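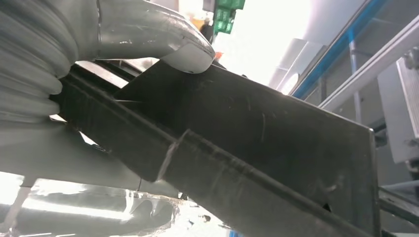
그리퍼에 물린 검은 금속 브래킷

1월에 브라스트홀름(Brastholm) 체육관에서 열린 장애·비장애 통합 초등 스포츠 대회를 참관하고 왔다. 우리 지역에서도 특수학급 학생이 함께 나갈 수 있는 대회를 준비하고 있어, 진행 방식과 공간 배치를 중심으로 보았다.

체육관은 버스 정류장에서 걸어서 9분 거리에 있다. 정문 쪽에는 계단이 있고 휠체어 출입구는 건물 왼편이다. 안내판이 정류장 방향에서는 보이지 않아 처음 온 학교 두 곳이 정문까지 갔다가 돌아왔다. 접수는 오전 9시에 시작했다. 등록한 학생은 362명이었고, 인솔 교사와 보조 인력은 따로 집계한다고 했다.

종목은 보치아, 좌식배구, 과녁 던지기, 릴레이였다. 한 코트에서 한 종목만 계속 진행하고 학생들이 시간표에 따라 옮겨 다닌다. 코트를 바꾸는 신호는 호루라기 대신 조명을 두 번 깜박이는 것으로 했다. 소리에 민감한 학생이 많아 작년부터 바꾸었다고 한다. 다만 창가 쪽 보치아 코트에서는 햇빛 때문에 신호가 잘 보이지 않아 진행 요원이 팻말을 들고 다녔다.

대회를 총괄한 라클런 티포키(Lachlan Tipoki) 씨와 점심시간에 잠깐 이야기를 나누었다. 첫해에는 학교별로 순위를 매겼는데, 참가 학생이 적은 학교가 다음 해 신청을 하지 않았다고 한다. 지금은 여러 학교 학생을 섞어 팀을 짜고 팀 이름도 현장에서 정한다. 상위 2개 팀은 봄에 케이틴(Katene)에서 열리는 지역 결선에 나간다. 학교가 다른 학생들이 한 팀으로 결선까지 가야 하니 이동 차편을 맞추는 일이 가장 번거롭다고 했다.

경기 기록은 물타마드(Multomard)라는 프로그램으로 관리했다. 심판이 태블릿에 점수를 넣으면 복도 화면에 바로 올라간다. 오전에 무선 연결이 끊겨 릴레이 기록 일부는 종이에 적었다가 점심 때 옮겨 넣었다. 종이 기록지를 코트마다 비치해 둔 점은 우리도 따라 할 만하다.

휴식 공간은 2층 회의실이었다. 불을 낮추고 매트를 깔아 두었으며, 교사 허락 없이도 학생이 스스로 들어갈 수 있었다. 엘리베이터가 한 대뿐이라 점심 직전에는 줄이 길었다. 관람석은 약 300석인데 휠체어석이 맨 뒷줄에 몰려 있어 앞사람이 일어서면 경기가 보이지 않았다. 주최 측도 알고 있는 문제로, 결선 때는 코트 옆에 자리를 따로 낸다고 한다.

오후에는 프레르우드(Prerwood) 초등학교 학생들이 좌식배구 시범 경기를 했다. 네트 높이를 두 단계로 조절해 가며 진행했고, 공은 가벼운 것을 썼다. 경기 규칙은 그림 카드로 만들어 코트 입구에 걸어 두었다. 카드 파일은 메일로 받기로 했으며, 도착하면 자료실에 올리겠다.

시상식은 오후 3시 전에 끝났다. 돌아오는 버스 시간이 촉박해 장비 정리 과정은 보지 못했다.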